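4.2 Small cloths and the trouble with crumpling

We turn now to the smallest pieces in the study, the handkerchiefs, napkins and polishing cloths that most households in Nunville keep in a drawer somewhere and rarely think about. Of the 292 household items listed in our Indale survey, these were the ones people were most likely to describe as "not worth folding," and we confess that we began the work with much the same feeling. A bedsheet seems to deserve a method, while a little square of cotton usually gets pushed in wherever there is room.

And yet the small cloths kept us busy for a good part of July. A large towel, even when it has been dropped in a heap, tends to show you an edge or a corner sooner or later, and once you have a corner you are well on your way. A small cloth held in a bunch hides its corners inside itself, and the more tightly it is pinched, the fewer of them are left to find (anyone who has fished a napkin out of a coat pocket will know the feeling!).
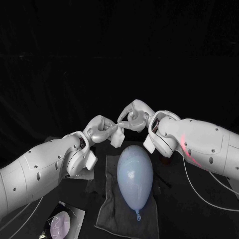
Figure 5. A crumpled white cloth held between the fingertips of one hand, with a fingertip of the other reaching toward it.

In the grip shown in Figure 5, the cloth is gathered into a small, uneven wad and droops a little under its own weight. We call this a "closed bunch," following the wording of the Tornon handling notes, and we set it apart from the "open bunch," in which at least one corner hangs free. The difference may sound fussy, but it mattered a good deal when we came to sort our records. Of the 1,540 holds we logged for small cloths, 214 were closed bunches, and these took by far the most patience to open out.

What helped most, in our experience, was letting the cloth hang for a moment before touching it again. Thin cotton will often loosen by itself, whereas the stiffer Assefa napkins keep their creases and need a gentle tug from the second hand. We return to the question of starch in the next section.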